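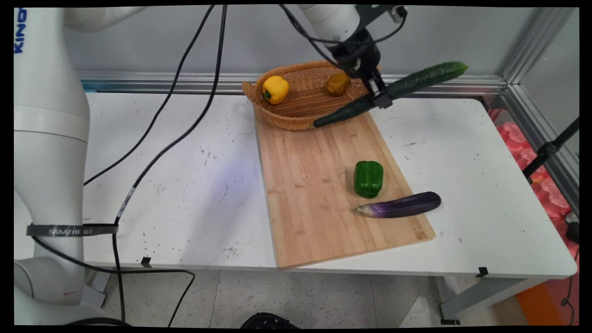
One reader in Nekley wants to know why a bottle of lemonade costs more than it did last year, when the store says it did not raise its price. She had looked at the receipt and found a line on it that she did not understand. The line said "bev. excise," and she asked whether somebody had typed it wrong.

Nobody typed it wrong. "Bev." is short for beverage, a word for drinks. "Excise" is the name of a kind of tax. You say it EK-size. This page explains what it is, who pays it, and why people argue about it.

What is a tax?

A tax is money that people and businesses have to pay to the government. The government can be a town, a state, or the whole country. It uses the money to pay for things such as roads, schools, libraries, and fire trucks.

There are many kinds of taxes. Some are paid on the money people earn at work. Some are paid on houses and land. Others are paid when you buy something, and those are the ones kids usually run into first, because kids buy things too.

Two taxes you might pay at a store

The first is called a sales tax. In places that have one, it is added to most of the things you buy. It is a percentage of the price, so the more an item costs, the more tax you pay on it. If the sales tax is 4 percent, you pay 4 cents on every dollar. A one-dollar notebook has 4 cents of tax. A ten-dollar backpack has 40 cents.

Not everything is included. Many states do not charge sales tax on most groceries, and a few states have no state sales tax at all.

The second is the excise tax. It is put on one kind of product only. Gasoline has an excise tax. So do airline tickets, tires for big trucks, beer, and cigarettes. Some cities have one on sweet drinks. In some states where adults are allowed to buy marijuana, there is an excise tax on that.

An excise tax is often a set number of cents for each gallon, each pack, or each bottle. It can stay the same even if the price changes. A tax like that is the same on a cheap bottle and a fancy bottle, as long as the bottles are the same size.

How the lemonade got more expensive

Nekley put an excise tax on sweet drinks in June. The tax is 22 cents on each regular bottle. Here is how it works for the lemonade made by Studer and sold at the Toprak store.

Before the tax, the bottle cost $1.30.
The excise tax adds 22 cents. Now it is $1.52.
The sales tax in Nekley is 4 percent, and it is figured on the new amount. Four percent of $1.52 is a little more than 6 cents, so the register adds 6 cents.
The total is $1.58.

Look at the last two steps again. The sales tax is being charged on the excise tax as well as on the lemonade. Grown-ups sometimes call this "a tax on a tax." It does not happen everywhere. Each state has its own rules about which tax is figured first and what gets counted.

The store was telling the truth. Its own price is still $1.30.

Who really pays?

This is the part that people find confusing, including plenty of adults.

The shopper hands over the money, but the shopper does not mail it to the town. In Nekley, Studer sends the tax to the town when it delivers drinks to a store. Then Studer charges the store 22 cents more for each bottle. Then the store charges the shopper 22 cents more. When each business adds the whole tax to its price, people say the tax has been "passed on."

A business does not have to pass on the whole thing. Suppose the Toprak store is worried that shoppers will stop buying lemonade. It could raise the price by only 12 cents and give up 10 cents of its own money on every bottle. Then the shopper pays part of the tax and the store pays part of it. The company that makes the drink could do the same.

How it gets split depends on how much people want the product. If drivers need gas to get to work, they will mostly keep buying it even when it costs more, so much of a gas tax gets passed on to them. If people can easily pick something else, the store has to be more careful. 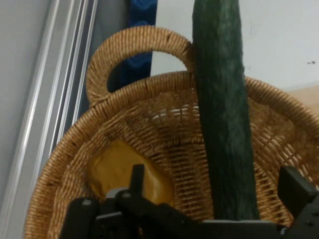 A store that raises its price on one drink may find that shoppers switch to another. Plain water does not have the Nekley tax. Neither does milk. Some families buy those more often now, and others buy the same lemonade they always bought and pay the extra.

In the week before the tax began, the Toprak store sold 57 bottles of lemonade. In a week after it began, the store sold 52. That is five fewer bottles. It is hard to say for sure that the tax was the reason. The weather might have been cooler that week, or some families might have been on vacation. People who study these things look at many stores for many months before they decide.

Why does a government choose just one product?

Sometimes the product uses something the government has to pay for. Cars and trucks wear out roads, and money from gasoline taxes is often used to fix roads. People who drive a lot buy more gas and so pay more of the tax.

Sometimes the government would like people to use less of the product. Cigarettes make people sick. When they cost more, fewer people buy them, and teenagers are less likely to start.

And sometimes the government needs money, and the product is one that a lot of people buy. All of these reasons can be true together.

There is a problem hidden in here. If a tax is supposed to make people buy less, and it works, then the tax brings in less money. A town that has promised to build a playground with soda tax money might come up short if everybody switches to water.

What happens if the tax is very high?

When the tax in one place is much higher than in the place next door, people start to travel. Prusidum is the next town over from Nekley, and it has no tax on sweet drinks. Somebody who is already going to Prusidum to shop might buy lemonade there. That is allowed. It is not good for the stores in Nekley, though, and Nekley does not get any tax from those bottles.

For some products, people go further and break the law. They buy a truckload in a place where the tax is low, bring it secretly to a place where the tax is high, and sell it without paying the tax there. This is called smuggling. It has been going on for hundreds of years. In England in the 1700s, tea was taxed so heavily that smugglers brought it in by boat at night and hid it in barns and caves. In 1784 the government cut the tax on tea by a lot. The legal tea became much cheaper, and there was less reason to smuggle it.

Selling things in secret, without following the rules or paying the taxes, is called the black market, or the illegal market. A seller in the illegal market can charge a lower price because the tax is left out. But no inspector has checked what is being sold. The buyer does not know for certain what is in the package, and there is no store to take it back to if something is wrong with it.

Stores that do follow the rules find this unfair. They pay the tax, they pay for a license if one is needed, and then they lose customers to someone who pays for none of it. Sometimes they ask the government to lower the tax. Others answer that lowering it would leave less money for the things the tax pays for, and that it would be better to catch the smugglers. Both sides usually have some numbers to show.

Who decides?

Taxes are set by laws, and laws are made by people who were elected. For a town, that is usually the town or city council. For a state, it is the state legislature. For the whole country, it is Congress. In some places the voters decide on a tax themselves by marking yes or no on a ballot.

Before a town council votes on a new tax, it usually holds a public meeting. Store owners can come and speak. So can parents, doctors, and truck drivers. In many towns kids can speak too, if they sign up the same way everyone else does.

A tax can also be changed later. It can go up, go down, or be ended. Some tax laws have an end date written in them, and the council has to vote again if it wants to keep the tax going.

How to read a receipt

Find a receipt from a grocery store or a gas station and ask if you can have it. Start at the top and look for the list of things that were bought. Under the list there is usually a line that says "subtotal." That is the price of everything before sales tax. Below it is the sales tax, and below that is the total.

Excise taxes are harder to find. On many receipts they do not show up at all, because they are already inside the price. At a gas station, the big number on the sign has the gas taxes in it. Some pumps have a small sticker that tells how much of each gallon is tax. Ask a grown-up before you get out of the car to look for it.

Words to know

Beverage: a drink.
Excise tax: a tax on one kind of product.
Legislature: the group of elected people who make laws for a state.
License: official permission to do something, such as run a certain kind of store.
Percent: out of a hundred.
Sales tax: a tax added to the price of most things you buy in a store.
Smuggling: moving things in or out of a place in secret, against the law.
Subtotal: what you owe before the last taxes or fees are added.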